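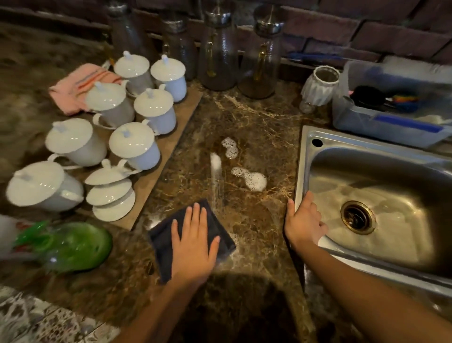
Brusis Counter Wiping Demonstrations: README

Release note, 07/10/2020

Summary

Brusis is a collection of demonstrations of household surface cleaning, recorded from head height while a person does the work with their own hands. It was prepared by the Jomon group for research on teaching manipulation tasks to two-armed robots. The release covers one family of tasks: wiping a kitchen counter with a folded cloth, with the usual dishes and bottles left in place.

A smaller companion set, Onishi, holds the same tasks performed by remote control on a two-armed platform. Onishi is distributed separately and has its own README. Users who intend to train on both sets should read the section on alignment before merging them.

Contents

The release holds 1000 episodes, recorded in 13 home kitchens. Each episode is a single folder containing:

- the head view video, in colour
- a hand pose track for the left and right hands, with a confidence value for each joint
- a short task instruction in plain English
- a notes file, which may be blank

Sixty-six episodes have been set aside as a test split. The test split contains only kitchens that do not appear in the training split. Please do not tune on it.

Task definition

Demonstrators were given a written instruction and left to carry it out in their usual manner. The most common instruction is "Wipe the suds off the counter with the cloth." An episode begins when either hand first touches the cloth and ends when the cloth is released or carried to the sink.

Demonstrators were asked to:

1. Fold the cloth before starting.
2. Keep the wiping hand flat, where the surface allows it.
3. Leave cups, bottles and jars where they stand, unless the instruction says otherwise.
4. Work at a normal pace and avoid speaking to the recording staff.

The free hand was not given a role. Many demonstrators use it for support, for example by holding the near rim of the sink while the other hand presses on the cloth. These support contacts are kept in the data and labelled "brace". They should not be read as grasps of a movable object.

Annotation

Every episode was segmented by hand into phases: reach, press, stroke, lift, refold and release. Brace contacts are marked on a separate track, as they often overlap several phases. Labelling was carried out by Upendo Kimaro and Faith Waweru, and all disagreements were settled by Yhon Huaranga. The labelling guide is included in the docs folder.

Surface state is labelled at the start and end of each episode only, using four values: dry, damp, wet and suds. Where more than one applies, the labeller chose the value covering the area directly in front of the cloth.

Alignment with Onishi

The two sets share phase names and instruction text. They do not share a time base. Remote-controlled strokes are slower than strokes by hand, and the operators tend to pause between them. The resampling script in the tools folder matches stroke length and leaves pauses untouched. Contact force was recorded in Onishi only. It can't be recovered from the Brusis video, and users should not treat finger spread or hand angle as a substitute.

Known limitations

- Polished stone counters produce strong reflections. Wet patches may be hard to tell from a plain sheen, and the surface labels for these kitchens are less reliable.
- Arm shadows often fall across the near part of the counter. Colour-based cloth tracking performs poorly there, particularly with dark cloths.
- Transparent and textured glass is common at the back of the counter. No depth is supplied, and estimated depth in these regions should be treated with caution.
- Quick head movements blur objects at the margins of the view. Affected segments are flagged in the notes file.
- Left-handed wiping is less common than right-handed wiping. Mirroring the video is not recommended, as it also reverses the kitchen layout.

Consent and privacy

All demonstrators gave written consent. Mail, medicine labels and family photographs were removed from the work area before recording - where any remained, the episode was withdrawn. Audio was not kept.

Access and contact

The data may be used for research and teaching. Redistribution requires written permission from Caroline Masanja, who manages the release. Reports of labelling errors should be sent to Štefánia Dvořáček, with the episode folder name and the phase affected. Corrections will be listed in the changelog.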